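Search this forum Advanced search Go

Budgeting a hand-held gripper setup for kitchen tasks: what did I forget?

dustpan_dan

Hi all, longtime reader, not much of a poster. I finally got a yes on some money at work and now I have to turn a yes into an actual list, so I'm hoping you'll poke holes in mine before purchasing does.

Short version: we're a small group in Fletville and we want to record people doing everyday kitchen stuff with hand-held grippers, one in each hand, and train on that. Opening lids, closing lids, moving parts from one container to another, pressing the button on a rice cooker. No arm yet! The arm is next year's fight. This year I have 4000 total and I'd like to not spend all of it in the first week.

What I have down so far:

Two grippers from Bretberg, the wired kind, 583 each
A head camera and mount (still choosing)
One desk, one chair, lights
Appliances and props
Spare finger pads
Storage drives

My boss thinks the grippers are the expensive part and everything else is pocket change. I have a bad feeling about that. Where does the money go once you get going?

14 replies · 3 shares

quietservo

Cables and mounts. I'm only half kidding. Whatever cable comes with the gripper is going to be the wrong length for your desk, so you buy longer ones, and then the longer ones drag on the edge of the table and you start buying clips. Budget for clips. Put a real line in there for it or you'll be paying out of your own wallet at the hardware store like I did all of January.

Also get a table with a cable hole in it if you're buying new. Costs the same.

mapleknuckle

I'd go the other way on wired, to be honest with you. The price difference on wireless isn't that bad anymore and your people will be a lot happier. We did a long stretch with wired ones and the folks doing the recording all complained about the pull on the wrist. You end up with everybody making these careful little moves so they don't snag, and then your policy learns careful little moves.

quietservo

Wireless means batteries, and batteries mean a session that dies right in the middle of a good run. And then you need two sets so one can charge, so now you've doubled your "not that bad" price difference. For 4000 total? Wired, every time. Route them down the outside of each arm and off the sides of the table, and people quit noticing after a day or so.

mapleknuckle

People quit telling you they notice. Different thing, lol.

dustpan_dan

OK so I'm sticking with wired for this round just on cost, but mapleknuckle I hear you, and I'm going to ask Bretberg if the same body can be converted later. If it can, that settles it for me.

I spent yesterday afternoon going over the prop list, and the more I look at it the more I think it's way too short. I had one rice cooker on there. One! And a couple of containers. I figured the task is the task, right? Open the lid, do the thing, close the lid. 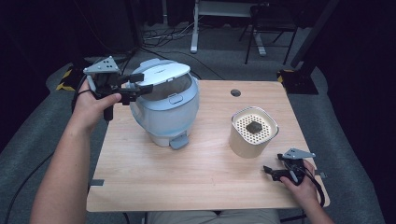 So the question I keep coming back to is how many different versions of the same appliance I should pay for. A flip-up lid with a hinge is a totally different motion from a lift-off lid with a knob, and both of those are "open the rice cooker" on my spreadsheet. Do I buy five cheap cookers, or two nice ones and a bunch of loose containers? We've got about a shelf and a half of space, and whatever we buy has to live on it.

baxterloop

Variety, variety, variety. Buy cheap and buy different. I'd take five beat-up thrift store cookers over two new ones any day of the week. Thrift stores and yard sales, seriously, go on a Saturday morning kind of errand with a box in the trunk. Different colors, different lids, different buttons. The grippers don't care if it can still cook rice.

One warning though: check the lid springs before you pay. Some of the hinged ones pop open hard and some of them just flop, and the worn out ones won't stay up on their own. You want a few of each, but you want to know which is which.

hollis_bench

Disagree a little. If this is the first project for the group, I'd start with two and get the whole pipeline working end to end. You're going to throw out your early recordings. Everybody does. The camera will be pointed wrong, or the clock on one gripper will be off, or you'll find out you named all the files the same thing. No point having a shelf full of cookers for that part. Hold back half the prop money and spend it after you've trained one thing.

baxterloop

That's fair if he's allowed to hold money back. Where I work, if it isn't spent it goes away.

dustpan_dan

It goes away for us too, ugh. But I can put in one order now and one before the cutoff, so I might split it like hollis says.

pennywrench

Hi, I do the ordering for a group pretty close to yours in size, so let me put on my boring hat.

1. Shipping. Bretberg ships from overseas and you'll pay at the door on top of the quote. Ask for the landed price in writing.

2. Finger pads. These wear out way faster than the page says. I order 30 at a time now. The smooth plastic lids aren't bad but anything with a perforated or textured top chews them up.

3. Lights. Please don't skip them. Window light changes all day long and you'll hate yourself. We hung dark curtains around our area and put up two cheap panels, and it was the best money in the whole order.

4. Somebody's time. You said people will do the recording. Are they paid out of this same 4000? If they are, your list is upside down, and hours should be the first line.

dustpan_dan

Oh boy. Number 4. No, hours come out of a different pot, thank goodness, but I hadn't asked how big that pot is. Going to do that tomorrow before I ask for anything else.

Numbers 1 and 2 are going straight in. I had a single pack of pads on there, haha.

mapleknuckle

What about Egger for the grippers? I know they're pricier but the jaws are replaceable as one piece, no fiddling with tiny screws. We had a quote that came to just under 2000 for the pair, with cables and a spare set of jaws thrown in.

pennywrench

I like the Egger ones but that's half his budget on one line! If one gets dropped he's done for the year. With the Bretberg he can buy a third as a spare and still come in lower. A spare gripper is worth more to a new group than a nicer gripper, in my opinion. You will drop one.

quietservo

Seconding the spare. Ours hit the floor in the first week. Carpet, luckily.

mapleknuckle

Okay, I'll give you that one. Three Bretbergs it is. I still want it on record that somebody's wrist is going to be sore.

cusalach_fan

Has anyone used the Cusalach desk kit? It's a desk, two side clamps and a pole for a fixed camera, all in one box. I have the desk part and it's fine, kind of wobbly on thick carpet. The pole I ended up not using because the head camera was enough for what I do. Might save dustpan some shopping time though.

hollis_bench

Had it, sold it. You can put the same thing together from an office desk for a lot less. Spend the difference on a decent chair. People sit in it for hours with both arms out in front of them, and the chair that comes with the kit is terrible.

Another thing, about the tabletop: get something plain and not shiny. We had a glossy one and the lights bounced straight into the camera. Pale wood is nice for contrast if your grippers are black.

dustpan_dan

This is so helpful, thank you. Revised list, yell at me if it's still dumb:

Three Bretberg grippers (two plus a spare), landed price in writing
Longer cables, clips, tape
Pads, one big order
Head camera
Plain desk, good chair, two light panels
Two rice cookers now, more thrift store ones in the second order
Containers with as many kinds of lids as I can find
Drives

I took the fixed camera off. If the head camera isn't enough I'll come back here and grovel.

baxterloop

Looks good to me! Put "misc" on there with an actual number next to it. If purchasing won't take the word misc, call it consumables.

pennywrench

Ours won't take consumables without a parts list, so check first. And buy two of whatever drive you pick. One of them is your backup and it stays in a different room.

dustpan_dan

Done and done. Sent the quote request to Bretberg before lunch, and I asked about the wireless conversion too. Will post what they say.

Reply to this topic · Share (3) · 22 comments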